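4.2 Open-day demonstration: procedure and observations

The demonstration was run on the bimanual station during the annual laboratory open day at Stillero. The same station had been used in February for the bench trials reported in Section 3, and no change was made to the arms or the controller between the two. The table was left in its worn state. Visitors stood behind a rope on the operator's side and were let in by groups, each group staying for one full run and part of the reset.

The task was bag packing. The two arms had to hold a paper carrier bag steady and move a set of packaged goods into it. We chose the task for two reasons. It is understood at once by people with no technical background, and it places the harder part of the work on contact with a soft object whose shape changes during the run. In the bench trials the bag had been replaced by a rigid box in one condition, which gave the baseline figures in Table 3. The rigid box was not used at the open day.

Control was by teleoperation for the first half of the session and by the learned policy for the second. Alasdair Haldane operated the arms in the teleoperated half. The policy was trained on 2,000 demonstrations collected with the Wultier recording software, none of which included members of the public in the room. A change of lighting was therefore one of the conditions we expected to matter, as the blinds on the public side were kept open all day at the request of the organisers.

The goods were not laid out in a fixed pattern. Before each run a member of staff put them down on the right-hand part of the table as they came to hand, so that some packages lay over others and part of the pile could be screened by the right arm in the fixed view. Figure 6 gives the view from the fixed camera with the bag open and the goods still on the table.
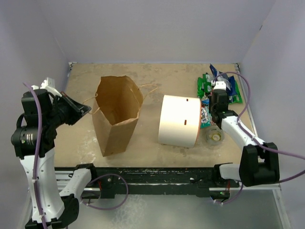 Page last changed: September 27, 2024

Figure 6. Bimanual station with open paper bag, white cylindrical container on its side, and packaged goods to the right. The left gripper is beside the left handle of the bag; the right gripper is above the packages.

Two features of the layout in Figure 6 affected the results. The first is the pair of twisted handles, which project from opposite sides of the bag. The left handle curls outwards towards the left gripper and can serve as a holding point, but a pull on it tends to draw the mouth of the bag out of shape. The right handle stretches over the table on the side from which the goods arrive. In the teleoperated runs the operator took the goods over this handle. The policy did so less consistently, and in three runs the right gripper caught the handle and the run was stopped by hand.

The second is the shiny wrapping on the packages. Highlights moved across the surface as the arm changed the light falling on it, and the grasp point proposed by the policy moved with them. Yatziri Barrera had noted the same effect during the bench trials, where it was reduced by lowering the overhead lamps. This could not be done at the open day. The cylindrical container was less sensitive to lighting but required a wider opening of the gripper, and a poor first contact could set it rolling.

In total 47 runs were started. Of these, 13 were ended before the last item had been placed, including the three handle faults given above. The remaining early stops were made when a package fell outside the reach of both arms or when the bag tipped over. We count a tipped bag as a failure even where the goods stayed inside it. Runs under the two modes of control were not matched for starting layout, and we do not draw a comparison between them from these data.

Questions from visitors were written down by the member of staff at the rope and sorted afterwards using the Shezi scheme. Most concerned speed. A smaller group asked how the system knew that the bag was full; the present policy has no such estimate and stops when no goods are detected on the table. A fill estimate based on wrist torque is under test on the Trindorus arm and will be reported separately.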